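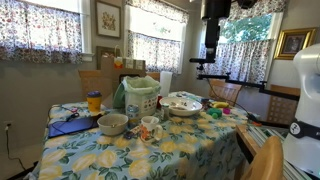
**Grodeck support mast, 100 cm version**

I bought this mast in May for a table-clearing build at home. The arm does pick and place next to a dining table, and I needed something to carry a horizontal boom over the work area without bolting anything to the ceiling. The mast ships as black tube in two sections, one clamp joint, a base plate and a bag of hardware. Mine came in order 2071 from Zitari.

Assembly took 17 minutes with the supplied hex key. The manual has the clamp drawn upside down on page 4. Kibet Ogola had already found this on his own unit and told me to put the split side toward the load.

Stiffness is acceptable. With the boom level and the arm idle, I can't feel any movement at the joint. Fast moves of the arm set up a small oscillation at the boom tip that dies out in roughly two seconds. I cut joint speed to half and it no longer bothers me.
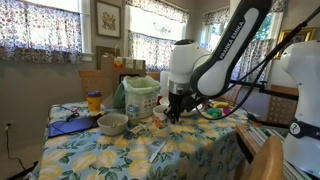

Cups are the hard case on this table. The gripper fingers have to come down close to the rim, and a mug handle leaves little margin on one side. A boom that sags changes nothing for the arm itself, but anything mounted on it needs recalibrating, and I was doing that daily until I retorqued the clamp. It has held since.

Cable routing is poor. There are no clips on the tube, and the slot at the top has a sharp lip. I filed mine down and used hook-and-loop straps. A slack cable will find its way to the tabletop, so tie it at both ends of the boom.

The finish scratches under the clamp. The rubber pads are thin and one arrived unglued. Esther Mushi at Zitari sent a replacement set under ticket 1805, no charge.

I also tried the Kioko mast in our shared workshop. It is stiffer and has proper cable clips, but the base is too wide to fit between dining chairs. For a bench against a wall I would take the Kioko. At home the Grodeck stays.

Rating: 3.5 out of 5. Check the clamp torque after the first week.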